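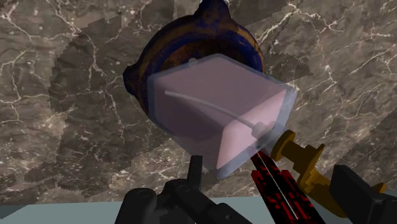 Chapter 7
When the Simulator Says Yes

Learning goals

After working through this chapter you should be able to explain why a high success rate in simulation is weak evidence of safety, name the most common ways a simulated contact goes wrong, and read a test report with an eye for what was left out.

7.1 A drop at Umberg

In February a robot arm at the Umberg parts plant let go of a glass housing above a conveyor. The housing broke, a shard jammed a roller, and the line stood still for the rest of the shift. No one was hurt. The operator who would normally have been standing at that spot had stepped over to the next station to sign for a pallet, and the incident report treats this as a footnote. We would have put it on page one.

The grasping software came from a supplier, Tritelell, and it arrived with a test report that looked excellent. The arm had attempted 485 grasps in simulation on objects of many shapes and surface finishes, against changing backgrounds and lighting. It had failed 13 of them. The plant's engineers read the summary table, ran a short trial on the real arm with a metal dummy part, and signed off.

Now look at what the report did not say. It did not say how the 13 failures were spread. When the records were opened after the drop, most of them involved clear or partly clear objects held near a corner. The supplier had called these "rendering edge cases" and moved on. A glass housing held near a corner was the very job the plant had bought the system to do.

It is tempting to read this as a story about one careless supplier. We don't think the evidence supports that. The report was typical of its kind, and in some respects better than typical, as it at least kept the failed runs on disk. The trouble lies in what people take a simulated success to mean.

7.2 What a simulated grasp is

A simulator has no objects in it. It has shapes, numbers attached to the shapes, and rules for what happens when two shapes touch. Three separate models are usually at work, and they need not agree with each other.

The visual model decides what the camera sees. It can be made strange on purpose. Developers swap in odd textures, stone or noise or bright patterns, so that the software learns to ignore them. The practice is called domain randomization, and it does help with some problems.

The collision model decides where things touch. It is often simpler than the visual one. A cup with a thin handle may be treated as a solid lump. A fingertip that looks rounded on screen may be a box as far as contact is concerned.

The contact model decides what happens next: how much friction there is, how far one surface may sink into another before it is pushed back, how quickly the push arrives. Nearly every number in this model is a guess or a setting chosen to keep the program from blowing up.

Consider what randomizing the visual model does for the third one. Nothing at all. You can wrap the walls in a thousand kinds of marble and the friction at the fingertip will be as wrong as it was before. Yet test reports routinely list the number of textures under the heading "robustness," and readers routinely nod.

7.3 The Umberg failure, step by step

The investigation was carried out by Lahtinen, an outside testing firm. Its findings can be put in order as follows.

The depth sensor saw partly through the housing and placed its near face too far back. The fingers therefore closed on the corner instead of the flat sides. In the simulator this same mistake had often been scored as a success, for the contact model let the fingers sink slightly into the object and held it there. Real glass does not let a finger in. The grip was a pinch on a slanted edge, and it held until the arm sped up.

The slip detector should have caught this. It had been tuned on simulated data, in which slipping began slowly. On the real arm the part was gone 42 milliseconds after the first movement, and the detector was set to wait 200 milliseconds before raising an alarm, to avoid false stops. Someone had chosen that delay because false stops are annoying and show up in the productivity figures. Dropped parts were supposed to be rare.

Notice that each piece did what it had been told to do. The detector worked to its specification. The planner reached the pose it aimed for. The score counted what it was built to count. If you look for a broken component in this case you will not find one, and the first internal review at the plant, which looked for exactly that, closed with the words "no fault found."

7.4 Questions to put to a test report

Before you accept a result of this kind, ask:

How was success defined, and did a person or a script decide?
Was the object still held after the arm moved, or only at the moment the fingers closed?
Where are the failed runs, and may I see them?
Which contact settings were used, and how do results change when they are made worse?
Which objects in the test resemble the ones I will handle?
What was the real-world trial, and would it have caught the failure I am most afraid of?

A supplier who cannot answer the third question has not necessarily hidden anything. Many teams delete failed runs to save space. You should still treat the headline number as unsupported.

The rest of the chapter takes these questions in turn. Section 7.5 deals with scoring and uses the open logs from the Truner gripper trials, where the same set of grasps was scored by two different scripts with very different results. Section 7.6 covers contact settings. Readers who have not met friction cones before should go back to Chapter 3 first.

Key terms: domain randomization, collision model, contact model, penetration depth, slip detection, false stop.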